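Home | Products | Newsroom | Careers | Contact
Filed under: Press Releases, Robot Software

Sarkham Releases Tridari 2, a Two-Arm Planner, With the Failures Left In

BOZKURT, 2025-02-16 – Sarkham today released Tridari 2, a motion planner for robots that work with two hands at once. The company makes no claim that it will change anyone's factory. Most software sold under that promise has not, and buyers have every right to be tired of hearing it.

Tridari 2 takes a single task goal and plans both arms together. The first version planned one arm, froze the result and made the other arm work around it. That was quick to compute and poor at anything where the hands had to share a small space.

Sarkham ran the new planner through 3000 simulated pick-and-place jobs and then 300 on hardware. Of the hardware jobs, 226 finished without a person stepping in. The simulated results were better, as simulated results usually are, and the company is leaving them out of its sales material.

"We have all sat through the demo where everything works and then bought the product where it doesn't," said Bülent Akgül, head of planning software at Sarkham. "If a customer's line can't live with our failure rate, I would like them to find out from us before they sign."

Most of the failed jobs traced back to perception. The planner trusts the object pose it is given, and when that pose is wrong the fingers close in the wrong place. Tridari 2 can now stop and ask for a second look before it commits to a grasp. This adds time to the job, and the option is off by default.

Two-handed tabletop work remains the main test. Each hand is given its own object and its own grasp, and the two paths have to be planned around anything that sits between them.

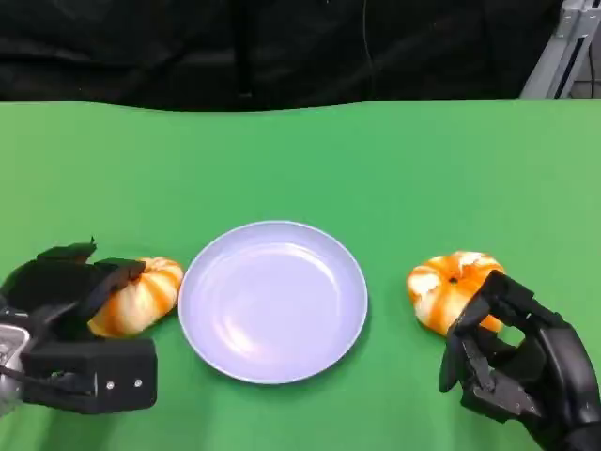 What Is Not in This Release

Tridari 2 does not handle cloth, liquids or objects passed from one hand to the other. It does not learn on the job. A plug-in for the Boltix controller is included, but Sarkham considers it unfinished – force limits must still be set by hand.

"I would not run the plug-in overnight without someone in the building," said Pierina Rizzi, who leads testing. "Ask me again after the next version."

Current Tridari customers can download the update at no charge. Logs from all 300 hardware jobs, failed ones included, are available on request from the Sarkham press office.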